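3.2 Setup and upkeep of the simulated cell

All trials in this section were run in one simulated cell, which we call Nono. The cell has a single arm with a parallel two-finger gripper, a gray work surface, and a marble counter that meets the gray surface along a straight seam. A virtual camera is fixed to the wrist and looks out past the fingers. The physics and rendering run in Pradadell, our in-house simulator, and the objects come from the Lakusano set of household models. A second cell, Nuttall, has the same arm and the same gripper file but a different room. We used it only to check whether a fault belonged to the arm or to the room around it.

We describe the upkeep of Nono at some length. A simulated cell does not wear out in the way a real one does, but it does drift. Object files are replaced, a physics setting is changed for one experiment and left that way, or the camera mount is moved by a small amount and the change is saved. During the first month we lost more trials to these causes than to failures of the policy.

3.2.1 Starting the cell

The cell is loaded from a saved state and not from the state left by the previous run. After loading, the arm moves to its rest pose and holds there while the objects settle. We wait until every free object has stopped moving before the first command is sent. In early runs we used a fixed wait, and this was too short for light objects with rounded undersides, which could still be rocking when the trial began.

The gripper is then opened fully, closed, and opened again. The reading at each end of travel is compared with the value stored in the cell file. If either reading is off, the run stops and the gripper file is reloaded. The same check is made after every 21 trials. We tried making it after each trial, but it added a good deal to the length of a batch and did not catch anything that the longer interval missed.

3.2.2 Wrist camera

The camera mount is set by hand in the cell file. It has to be close enough to the palm that both fingers stay in view when they are open, and far enough back that an object beside the target can still be seen. We settled on a tilt of 34 degrees from the palm axis. At steeper settings the palm filled too much of the view, and at shallower ones the fingertips were lost when the gripper closed.

The mount is checked with the gripper open. A view is rendered, and the outline of the palm and fingers is compared with a stored outline. Only the gripper is compared. The room behind it changes from one pose to the next, and the first version of the check, which used the whole view, gave false alarms whenever the arm stopped in a slightly different place.

3.2.3 Rendering

Shadows are drawn at low resolution to keep the frame rate up. The edges come out stepped, both on the gripper and on the objects. We left this setting alone for all reported trials. One batch was repeated with smooth shadows, and the results were close enough that we did not think the extra time was worth it. Lighting is fixed for the whole batch and is stored with the cell file.

3.2.4 Contact faults

The most common repair was to the contact shape of the fingers. Each finger is drawn as a flat plate, but the shape used for contact is a separate, simpler block. After an update to Pradadell the two no longer lined up, and the right finger would push an object before it appeared to touch it. The fault also showed up in Nuttall, so we knew to look in the gripper file. We rebuilt both blocks from the drawn plates and ran 80 test closures on a plain cube. The cube stayed centered in all of them.

Smooth, rounded objects needed a second change. They slid out from between the fingers at the default friction value, so friction is now set per object in the cell file. Any object without its own value is rejected at load time.

3.2.5 Records

A view from the wrist camera is saved with the arm pose, the gripper opening, and the version of every file in use. When a trial looked wrong we began with the saved view, and most setup faults could be found from it. Of the batches run in Nono after these checks were in place, 86 percent finished without a restart. Figure 4 gives two wrist views from the cell.
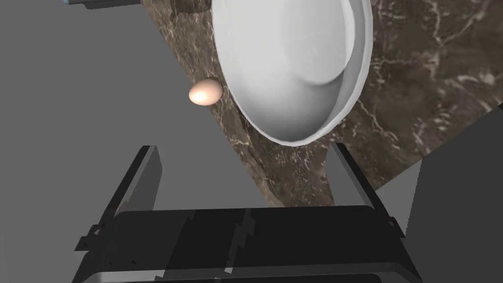
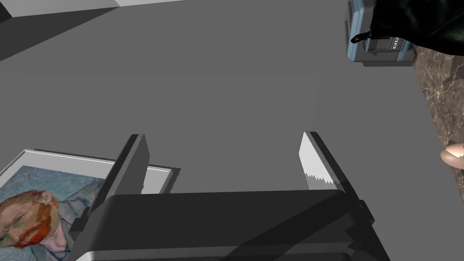

Simulation and Handling Group, Department of Mechanical Engineering

Figure 4. Wrist camera views in Nono, both with the gripper open. First view: an egg and a white bowl on the marble counter. Second view: the gray surface between the fingers, with a framed painting at lower left and the counter along the right side.

The two views in Figure 4 show why the outline check is limited to the gripper. The palm and the two fingers take up the lower part of both, while what lies beyond them is quite different. In the first view the egg is next to the rim of the bowl, and a grasp has to be planned so that the finger on that side does not strike the bowl. We keep a small clearance value for such pairs in the cell file, next to the friction values. In the second view there is nothing between the fingers, and a view of this kind is what we use when a new outline has to be stored.

A new outline is stored only after the travel check in 3.2.1 has passed. The old one is kept under its version number, so that earlier batches can still be replayed against the outline they were run with.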